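Part 2: Setting up the charging drawer

I wrote this guide after moving my own household over to the Sturnel drawer station, and I'm still fond of it, even though the leaflet that came with it was no help at all (one sheet, tiny print, arrows pointing at nothing). So this is the long version, in the order I'd do it if I had to start again. Set aside a quiet evening. Mine was a Friday and I was finished before bed.

Before you start

Get every charger and cord you own onto a table. Check coat pockets, the car, the bag you took on your last trip, the outlet behind the couch. You want the whole lot in front of you before you decide what goes in the drawer.
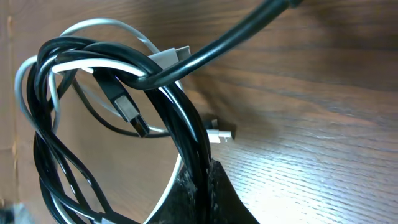 1. Pull the drawer all the way out and set it on the floor. There's a plastic catch on each side, and you press both at once. If it sticks, wiggle it, don't yank.

2. Wipe out the inside of the cabinet. I skipped this and had to go back, which meant undoing steps 3 and 4, so please learn from me!

3. Hold the Nisbet rail against the back wall of the cabinet, with the lip facing up. Mark the holes in pencil. Leave 2 inches clear above the rail or the power strip won't tilt into place.

4. Screw the rail in by hand. A power driver chews up the soft screws they give you.

Caution: Look behind the cabinet before you put any screw in. If there's an outlet or wiring back there, pick another cabinet.

5. Click the power strip onto the rail, but leave it unplugged for now. My strip is the one with 9 outlets, and I still filled it (two are for toothbrushes, don't judge me).

Sorting what you've got

6. Match each cord to a device. Phone, tablet, camera, bike light, whatever you have. If a cord matches nothing in the house, put it in a bag marked December and get rid of the bag if you haven't opened it by then.

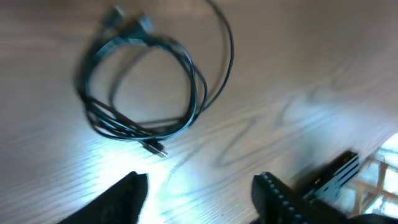
7. Label both ends of the keepers. I use Arkden wrap labels, the matte kind, and write on them in pencil so I can change my mind later. Masking tape works fine too.

8. Fold each cord into a flat loop about as long as your hand and hold it with a hook-and-loop tie. Snug is fine, tight is bad for the cord.

Note: Anything with a split jacket or a bent plug goes out now. Please don't tape it up and hope.

9. Drop one cord into each slot of the divider tray, plug end toward the back. The tray holds up to 12, but the slots at the corners are a squeeze, so save those for skinny cords. 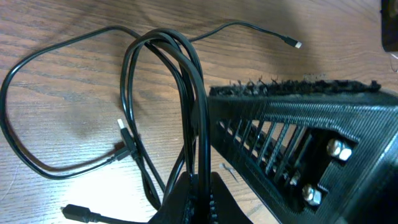 10. Feed the strip's own cord out through the rear cutout and fit the rubber ring around it. Slide the drawer back in slowly and listen for the two clicks.

11. Open and close the drawer a few times and watch the cord behind it. It should fold and unfold without catching. If it rubs, move the cord clip one hole to the left.

12. Plug in the strip and switch it on. The small green light takes a moment.

Caution: My strip is rated for 750 watts. Phones and tablets won't get you anywhere near that, but keep hair dryers and heaters off it, and don't pile dish towels on top of anything that's charging.

If you bought the Nultulley lid as well, leave it in the box until you've done Part 3, where the hinges go on.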